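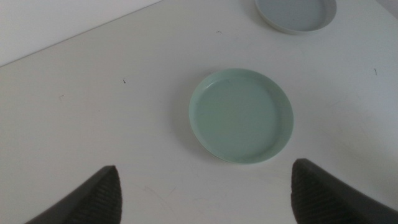
Can it clear a table yet? (two plates, two arms, much patience)

Shop Floor & Home Automation > General
Started August 4, 2026 -- 292 views -- 14 likes

katene_drifter wrote:
I have been hearing since I was a kid that a machine would do the dishes. I own a dishwasher, so I suppose that's half true, but I am still the one who carries everything to it. Krešimir Berisha at our shop says arms are good enough now to stack and clear tableware if you keep the table simple. I say my nephew is good enough to stack and clear tableware, and he's in first grade.

So, for the people who do this for a living: are we there? I mean a plain plate on a plain table. No gravy.

hehlers wrote:
Depends what you mean by there. Picking up a plate is a lousy problem. It's wide, it's low, and there's no handle. A person slides a thumb under the rim and tips it without knowing they did it. A gripper with two stiff fingers has to go get the edge, and the edge is right down by the table.

Helmut

flat_washer wrote:
We have suction cups for this. Had them for decades. Next question.

hehlers wrote:
Suction is great until somebody eats off the plate. Then you're vacuuming up rice with a very expensive straw.

katene_drifter wrote:
Okay, but rim grabbing. Does it work or not?

Khang Lại wrote:
It works in the sense that you can get a hold of it. My view is that people underrate this. With the rim between the fingers you can drag the plate, tip it, or hand it over to a second arm. Take this setup, one arm on the gray plate and the other one hanging back:

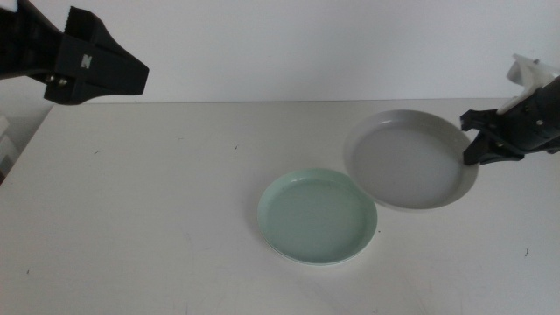
Right arm has the gray plate by the rim. Green one is still waiting its turn.

Khang Lại wrote:
Look at how close the two rims are. That narrow gap is where I'd expect trouble. Bring fingers in from that side and you'd be shoving the green plate across the table before you closed on anything. Coming in from the far right is the sensible choice.

flat_washer wrote:
So the left arm is management.

melnychuk_v wrote:
I'll take the other side. Two clean plates, nothing on them, white table, even light. My kitchen has never looked like this, including the day I moved in. Show me a cereal bowl with the spoon stuck to it and I'll get excited.

We tried a Mumeo arm on our packing bench in February. Lovely on flat trays. Then somebody nested two trays together and it picked up both every time, very proudly, and put them down as one. We went back to a guy named Bach and a cart.

Đức Bạch wrote:
I am the guy. The cart is also very advanced.

Khang Lại wrote:
Volodymyr, nobody learns to drive in a blizzard. You get the clean plates right first, then you add the spoon.

melnychuk_v wrote:
Sure. And I've been watching people get the clean plates right for as long as I've had this login. At some point I'd like to meet the spoon.

hehlers wrote:
Pale plates on a pale table isn't as easy as it looks, by the way. A light gray rim on white is not much for a camera to go on. The mint one is kinder. If I were picking tableware for a machine I'd buy something ugly and dark.

katene_drifter wrote:
So my plates have to be ugly, my table has to be empty, and I still have to scrape. I'm starting to see who the helper is here.

Đức Bạch wrote:
For shop work it's different -- same part, same spot, all shift. I'd give a machine that job tomorrow and not miss it. Home is where it gets silly. Every night the table is a new table.

Also, I'd like to know about the ridges on the finger pads. We had smooth ones on the Mumeo and glazed stuff slid right out. Switched to ribbed pads and it got better, but they pick up crud in the grooves. Anybody have a good way to clean them?

hehlers wrote:
Old toothbrush, dish soap. Yes, you wash the thing that was going to wash the dishes.

flat_washer wrote:
Putting that on a mug.

melnychuk_v wrote:
Make sure it has a handle. Arms like a handle.

katene_drifter wrote:
Krešimir read all this over my shoulder and wants it on record that he said "if you keep the table simple." Fine. He can come over and keep it simple. Dinner's at six.

3 people are watching this thread

Recent threads
Werkik controller drops its zero after lunch (452 views)
Folding towels: still no
Nullard bench mount, anyone got the hole spacing?
Robot vacuum vs. fringe rug, round 2
Ribbed or smooth pads for glazed parts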